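브릴라노 직사각 라탄풍 바스켓

제품 안내

브릴라노(Brilano) 직사각 바스켓은 과일, 다과, 소형 비품을 탁자 위에 정돈하여 두기 위한 수납 용기입니다. 프렐레오(Prelleo)의 탁상 용품군에 속하며, 사무 공간과 회의실, 교육 시설의 휴게 공간에서 사용하실 수 있습니다. 색상은 주황빛이 도는 황갈색 단일 색상으로 공급합니다.

본체는 라탄의 질감을 살린 합성 소재를 촘촘하게 엮어 제작하였습니다. 옆면은 바닥에서 위로 갈수록 바깥쪽으로 벌어지며, 네 모서리는 둥글게 마감하였습니다. 상단 테두리는 옆면보다 두껍게 감아 올렸습니다.
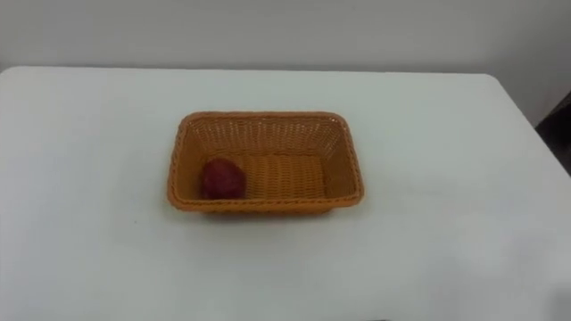

바닥은 평평하게 짜여 있어 내용물을 한 층으로 펼쳐 담기에 적합합니다. 딸기와 같이 무른 과일은 겹쳐 쌓지 마시고, 수분이 있는 식품을 담으실 때에는 마른 천이나 종이를 먼저 깔아 주십시오. 칸막이는 제공되지 않습니다.

설치 및 배치

바스켓은 수평이 유지되는 탁자나 선반 위에 놓고 사용하십시오. 벽면에 붙여 놓은 책상에서는 바스켓을 안쪽에 두면 앞쪽 작업 면을 넓게 확보할 수 있습니다. 상판 모서리에 걸쳐 놓거나 바닥 면의 일부가 탁자 밖으로 나오도록 두는 것은 삼가시기 바랍니다.

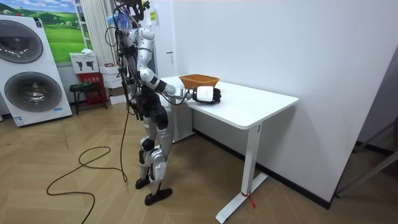

벽면에 접한 흰색 책상 위에 배치한 바스켓

여러 개를 나란히 두실 경우에는 테두리끼리 맞물리지 않도록 간격을 두어 주십시오. 보관 시에는 같은 규격의 제품을 포개어 둘 수 있으며, 최대 10개까지 허용됩니다. 포갠 상태에서 무거운 물건을 올려놓으면 테두리가 변형될 수 있습니다.

사용 전 확인 사항

처음 사용하시기 전에 안쪽 면을 마른 천으로 닦아 주십시오. 엮은 가닥이 들뜨거나 끊어진 부분이 있는지 확인하고, 이상이 있는 제품은 사용하지 마시고 구입처로 연락하여 주시기 바랍니다.
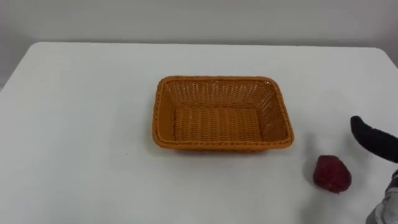 빈 바스켓의 안쪽 바닥과 테두리. 오른쪽 아래는 딸기

관리 방법

일상적인 먼지는 부드러운 솔로 결을 따라 털어 냅니다. 과즙 등이 묻은 경우에는 30도 이하의 물에 중성 세제를 풀어 닦고, 깨끗한 물로 헹군 뒤 그늘에서 완전히 말려 주십시오. 식기세척기와 건조기의 사용은 권장하지 않습니다. 표백제와 연마제는 표면의 색을 상하게 하므로 사용하지 마십시오.

직사광선이 드는 창가에 장기간 두면 색이 옅어질 수 있습니다. 난방 기구 옆도 피하여 주십시오. 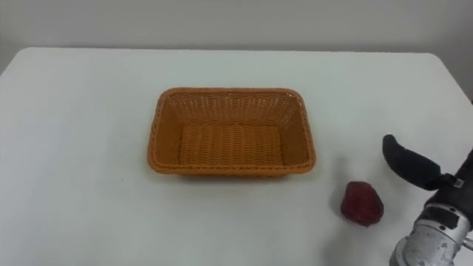
옆면의 짜임에는 작은 틈이 있으므로 가루나 알갱이 형태의 물품은 별도의 용기에 담은 후 넣으시기 바랍니다. 클립이나 압정과 같은 작은 사무용품도 동일합니다. 액체를 직접 담는 용도로는 사용할 수 없습니다.

공급 및 보증

기본 포장 단위는 2개입니다. 기관 및 단체의 대량 주문은 라자리디스(Lazaridis) 유통을 통하여 접수하며, 출고는 그레나포트(Grenamport) 물류 센터에서 진행합니다. 교환 신청은 수령 후 30일 이내에 가능하고, 사용 흔적이 있는 제품은 제조상의 결함이 확인된 경우에 한하여 교환하여 드립니다. 현행 규격의 교체용 제품은 2030년까지 공급할 예정입니다.

제품 문의: 올라이아 로렌테(Olaia Lorente), 프렐레오 제품관리부
단체 주문 문의: 린 스카임(Rhun Skyrme), 라자리디스 유통 영업부
월요일 오전에는 문의가 집중되어 회신이 지연될 수 있습니다.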